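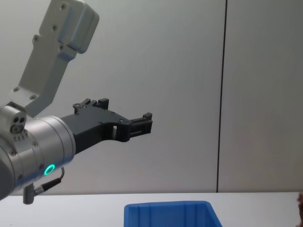
Greswood Tabletop Activities

Data card and README

Summary

Greswood Tabletop Activities is a collection of written records of ordinary work done at a table: setting places, clearing up, sorting small goods, folding cloths and packing boxes. It is maintained by the Hesen Institute for Domestic Studies and is offered to researchers, teachers and designers with an interest in how household objects are arranged and put away.

The collection holds 2000 records gathered in 5 rooms. Each record covers one activity from a stated starting arrangement to a stated finishing arrangement.

Contents

records.csv holds one row per activity.
objects.csv is the list of permitted object names, with the everyday variants that were merged into each.
rooms.csv gives the dimensions of each room and the height of its table.
notes/ contains free-text remarks, filed by record number. Many records have no remark.
CHANGES.txt lists corrections made after release.

Fields in records.csv

record_id: a number that is never reused, including after a record is withdrawn.
room: a letter matching rooms.csv.
activity: one of set, clear, sort, fold or pack.
start_state: the objects on the table at the outset, in any order.
end_state: the objects on the table at the close, followed by those moved elsewhere.
surface: bare or covered. A placemat does not count as a cover.
complete: yes or no. An activity stopped before its finishing arrangement was reached is marked no and kept in the file.

Naming of objects

Objects are named by use, in the singular. A mug and a teacup are separate entries; a soup bowl and a cereal bowl are both entered as bowl. Lids are listed separately from the containers they belong to. Cutlery is entered piece by piece, except in packing records from the Perkeck room, where a rolled set was handled as one item and is entered as cutlery roll.

Where two annotators disagreed on a name, the matter was settled by Jarosław Tomaszewski, who also keeps the object list. The rejected name is preserved in the variants column.

Divisions

A set of 300 records is reserved for evaluation and should not be used for any other purpose. A further 700 records were checked a second time against the session sheets and carry the value "reviewed" in the status column. The remainder were checked once.

Known limitations

Folding is thinly covered in comparison with clearing and packing. The tables in the Vasiliauskas room were replaced in July, and records made before and after the change should not be compared on reach or spacing. Left and right are given from the long side of the table nearest the door. In the earliest records this rule was applied unevenly, and positions there should be treated with caution.

The rooms were furnished for study. They do not represent the homes of any particular region or income group.

Terms of use

The collection may be used for research and instruction. Redistribution of the full set requires written permission from the Institute. Extracts may be reproduced in publications if the record numbers are given.

Corrections

Proposed corrections should state the record number, the field and the suggested value. Accepted changes are entered in CHANGES.txt.

Last revised: Nov 3, 2021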